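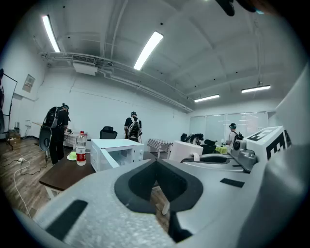 Microwave smells, stuck-on splatter and a few other kitchen things

Quick page today, typing between loads. Got over a dozen of these piled up in my notes so here goes, no particular order.

The steam clean. Everybody has a version. Mine: cup of water, 3 tablespoons white vinegar, mug or bowl that's OK for the microwave. Wooden toothpick or a wooden spoon in the water so it doesn't boil over all at once. High for 3 minutes. Then leave the door SHUT, go do something else for five. Wipe. Ceiling first, sides, floor last. The ceiling is where the old soup lives.

No vinegar in the house? Half a lemon, squeezed in, drop the rind in too. Smells better but I find it's weaker on tomato.

Turntable. Take it out, wash it in the sink like a plate. Let it cool before it goes in the water, hot glass and cold water don't mix. The roller ring under it too, crumbs get in the little wheels and that's your grinding noise. Mine sounded like a coffee mill all February before I looked.
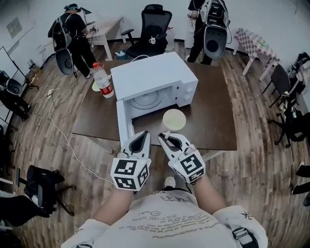

Leave the door open ten minutes or so after wiping. Airs out, dries the corners. If it still smells of fish or popcorn next morning, small dish of baking soda in there overnight, door closed. Take it out before you heat anything!! I put a sticky note on the door now. Burnt popcorn takes two nights, sometimes three.

Door seal and the edge around it: damp cloth, drop of dish soap, no scouring pads. Same for the knobs. If the knobs are the pull-off kind they can soak in a bowl of soapy water, otherwise a cotton swab around the base. Unplug first.

Never spray cleaner into the vents. Spray the cloth.

OK, other stuff.

Softening butter. Don't nuke it, you get a puddle with a cold lump in the middle. Grate it straight from the fridge on the big holes. Ready by the time you've measured the flour.

Brown sugar gone hard: damp paper towel over the bowl, 20 seconds, poke it, 20 more. Use it right away because it sets up agian worse than before. Slice of bread in the jar is better if you can wait a day.

Reheating rice. Sprinkle of water, loose lid, stir halfway. Rice straight into the fridge after dinner, don't let it sit out on the stove all evening.

Cutting board smell. Coarse salt, cut side of a lemon, rub, leave it a few minutes, rinse. Stand it on edge to dry, flat on the counter it warps. Oil it when it looks chalky. I use Gristum board oil from the hardware place on Pilbridge, the small can lasts me most of a year.

Sticky cabinet fronts (the ones over the stove, you know the ones). Warm water, dish soap, soft cloth. Still tacky, baking soda paste on your fingertip, test it on the inside of a door first. Wipe off with plain water and dry right after.

Sponge. Wring it out and stand it up. If it smells, throw it out. They're cheap.

Labels on jars: soak hot, peel, then rub whatever glue is left with cooking oil and baking soda mixed. Leave it 15 min. Dish soap to get the oil off.

Drain is its own page, too long for here. Oven racks too, I'll get to those when it's cool enough to do them outside.

Posted in: Kitchen, Cleaning
327 comments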